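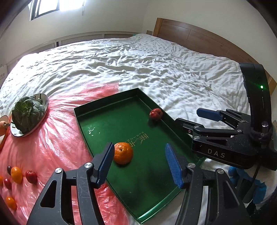
Tangerine on the green tray, with a small red apple at the far end.

My sister-in-law Marlene has given up citrus. Also eggs, oats, almonds, black pepper, and something called "cow's milk (whey fraction)," which she pronounces with the brackets in. She gave them up because a company called Hetow mailed her a kit, she mailed back a few drops of blood on a card, and a week or so later they sent her a PDF with a lot of red bars in it.

I love Marlene Frota and I have her permission to write this, on the condition that I say up front she feels better. She does. She's less bloated, she sleeps through, and her skin looks good. I'm not disputing any of that. I'm disputing the PDF.

So I ordered one myself. I know, I know. I had read enough to be pretty sure what I'd get, but I've been rude about these tests at two family dinners now, and it seemed fair to pay for the privilege.

The kit is nicely done, I'll give them that. Heavy box, a little lancet, a card with circles to fill, a return envelope. There's a questionnaire that asks how often you feel tired after meals, whether you get headaches, whether you ever have trouble concentrating. I am 51 and work at a desk. I'd like to meet the person who ticks "never" to all of that.

My report showed 8 foods in red and a longer list in yellow. The reds were wheat, egg white, egg yolk (counted separately), yogurt, peanut, tomato, orange and coffee. If you had asked my husband to write down what I eat in a normal week, he would have handed you the same list, maybe with rice on it.

And that's more or less the trouble. What these tests measure is a kind of antibody called IgG. The antibody involved in a real, hives-and-throat-swelling allergy is a different one, IgE. Your body makes IgG to food as a matter of course when you eat it. A high number for tomato is decent evidence that I eat tomatoes, and I could have told them that for free. The allergy societies here, in Canada and in Europe have all put out statements telling people not to use IgG tests to diagnose food problems, and they've been saying it for years. It isn't a fringe grumble.

Hetow's website handles this with a footnote. The big print says "discover your trigger foods." The small print says the results "are not intended to diagnose allergy or intolerance." I read that one several times. If a food intolerance test isn't intended to diagnose intolerance, I'd like to know what's left over.

They also have a study. I went and found it, which took a while because the link on the page goes to a press release. It's a survey of 1327 customers, and most of them said they felt improvement after following their results. Okay. Who filled it in? People who had paid for the test, changed their diet, and then felt like answering an email from the company. There was no comparison group, nobody was given a made-up list to see if that worked just as well, and I couldn't find how many customers got the survey and didn't bother. I wouldn't choose a toaster on that basis.

I took the whole thing to my friend Deepika Kaimal. She was a hospital dietitian for a long time and now sees people privately over in Hulstead. She gets one of these reports put in front of her most weeks, she told me, and she's stopped making a face about it, because the person holding it usually has a real complaint and hasn't had much luck getting anyone to listen. Her view is that the symptoms are real and the list is mostly noise.

I asked her the obvious question, the Marlene question. If the list is noise, why does she feel better?

Deepika had several guesses and was careful to call them guesses. Marlene stopped eating pastries on the way to work, because everything in the case had egg in it. She stopped having two big milky coffees a day, and if she happens to be one of the many adults who don't handle lactose well, that alone could do it. She started cooking at home. She was paying attention. And people tend to buy a kit like this when they feel their worst, so there's a decent chance of feeling better next month whatever they do. You could hand out lists picked from a hat and some people would write you a lovely review.

What worries Deepika more is what happens at the other end. Foods come off the list and don't go back on. She had a client come in eating 4 things, a grown woman, losing weight she didn't have to lose, scared of a pear. Or somebody quits wheat on the strength of a PDF and then goes to be checked for celiac disease, and the blood test can come back looking fine because they've stopped eating the stuff it depends on. That one I didn't know, and I think it should be on the box in large type.

I should mention the upsell as well. My report came with a discount code for Arkov, a powder that is supposed to "support the gut barrier during elimination." It costs more per month than the test did. I've had five emails about it. I did not buy the powder, there are limits to what I'll do for this blog.

I wrote to Hetow with three questions: whether they'd ever run the same person's blood twice under different names, whether they'd share the response rate on the survey, and why egg gets counted as two foods. I got a friendly reply from someone signing off as Rangel on the customer happiness team, thanking me for starting my wellness journey and attaching a recipe for tomato-free pasta sauce. It contains wheat, for what it's worth. I wrote back and haven't heard anything since.

If your stomach is giving you grief, a food diary costs nothing, and a doctor can order the tests that do have something behind them. Go before you cut things out. If there's blood, or you're losing weight without trying, go this week and skip the diary.

Marlene read a draft of this and said she's thinking about trying eggs again, one at a time, starting in July after her trip. She's keeping the ban on black pepper. She says she never liked it.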